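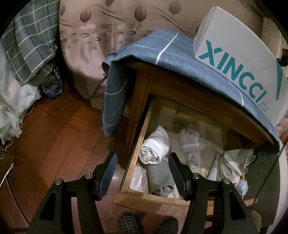

Drawers that stick, and what to do about them

Wooden drawers swell in humid weather and shrink again when the heating is on. A drawer that runs well in August may jam by summer, so wait for a dry spell before you plane anything. Wood taken off on a damp day leaves a sloppy fit later.

Start by emptying the drawer and pulling it right out. Look along the bottom edges of the sides for shiny or dark patches. Those are the spots that rub. Check the runners inside the cabinet as well, and feel for splinters and raised nail heads. Tap any nails below the surface with a punch.

For light sticking, rub a plain white candle along the edges and the runners. Go over each one 4 times, slide the drawer in and out, and do it again where it drags. Dry bar soap works too, but it draws moisture and goes gummy near the coast. Don't use cooking oil. It soaks in, smells after a while and marks clothes.

If wax isn't enough, sand the rubbed patches with 120 grit on a flat block, finish with 200, then wax. Take off a little at a time and keep trying the fit.

Loose joints make a drawer rack sideways, and no amount of wax will cure that. Knock the joint apart gently with a rubber mallet, scrape off the old glue, and reglue with ordinary PVA. Measure corner to corner both ways before you clamp - the two figures should match. Wipe off the squeeze-out with a damp rag. Leave it clamped for 30 minutes at the least and don't load it until the next day.

Sagging bottoms are mostly a matter of weight. Slide the panel out and turn it over if it isn't fixed, or glue a thin batten underneath, across the middle. On a drawer 700 mm wide I'd fit two. Check first that they'll clear the rail.

Musty smells: wipe the inside with white vinegar and water, half and half, and stand the drawer in the shade with air moving around it until it's fully dry. Full sun can split the sides. A tray of bicarb left in the closed cabinet overnight helps with what's left.

Relining is optional. Cut the paper slightly small and leave it unglued so it can be lifted out for cleaning.

Last updated April 1, 2020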